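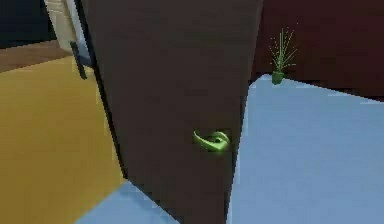 Figure 3. Scène simulée de la tâche « porte » : battant brun entrouvert, poignée à béquille vert vif.

3.2 Règles de validation en simulation

Le protocole Ikard impose que toute politique d'ouverture de porte soit évaluée en simulation avant le passage sur banc physique. Chaque scène est exécutée 20 fois avec des graines distinctes, fixées à l'avance et publiées avec les résultats. Un épisode est limité à 3 000 pas ; au-delà, il est compté comme échec, quelle que soit la position du battant.

Les couleurs des sols, des murs et du battant sont tirées indépendamment de la géométrie. La figure 3 montre un tel tirage, où la poignée contraste fortement avec le panneau. Ce contraste facilite la détection — la règle 11 exige donc que les tirages à faible contraste fassent l'objet d'un décompte séparé. Les objets de décor, telle la plante en pot au pied du mur, restent soumis au contrôle de collision.

Le jeu de scènes Steltthorpe ne doit servir ni à l'entraînement ni au réglage des hyperparamètres. Toute modification du moteur de rendu entraîne la reprise complète des essais. Les écarts au protocole sont consignés dans le format Harries, y compris lorsqu'ils n'affectent pas le taux de réussite.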